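3.2 Survey of shared work tables

Draft, V. Kourkoulas, October 11, 2021. Numbers still to be checked against the Fendden sheets. 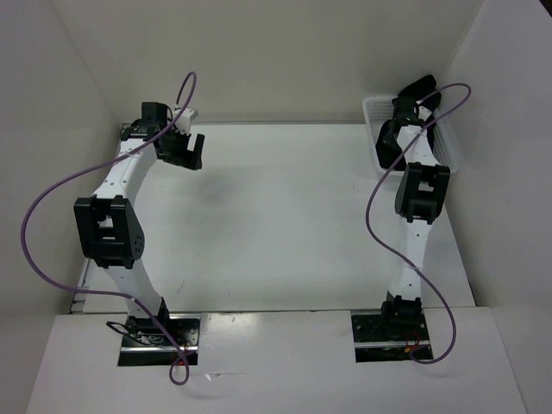

Figure 3. White tabletop with side walls, cables running off to the left.

Most of the older writing on shared desks starts with Brernon (1998), who asked office staff how much of a table they felt was "theirs". Short survey, one building, no follow up. Still the one everybody cites. We kept his wording where we could and changed two items that confused people in the pilot.

Our sample: 61 adults, all working at tables they share with at least one other person. Recruited in May through the Vudo mailing list. Each filled in a diary for 14 working days. Entries were short, a line or two, mostly complaints about cups, cords and other people's paper. Total usable entries came to 600 after we dropped blanks and repeats.

Coding was done twice, by Kourkoulas and then by a second reader who had not seen the first set. Disagreements settled by talking them through. The hardest group was cords. People wrote about them as mess in one entry and as a claim on space in the next, sometimes on the same day. We ended up giving cords a code of their own, seperate from clutter.

Side walls came up more than expected. Theodorakopoulos argues that a raised edge makes people keep to their half of a table. Our diaries only partly agree. Those with walls on the sides (a plain case is the table in Figure 3) wrote less about neighbors but more about reaching, light, and having nowhere to put a bag. Open tables got the reverse pattern.

Two limits. The list leans toward small firms, and no one was asked how long they had used there current table. The second matters more and we come back to it in 4.1, along with the Fendden data on seating changes.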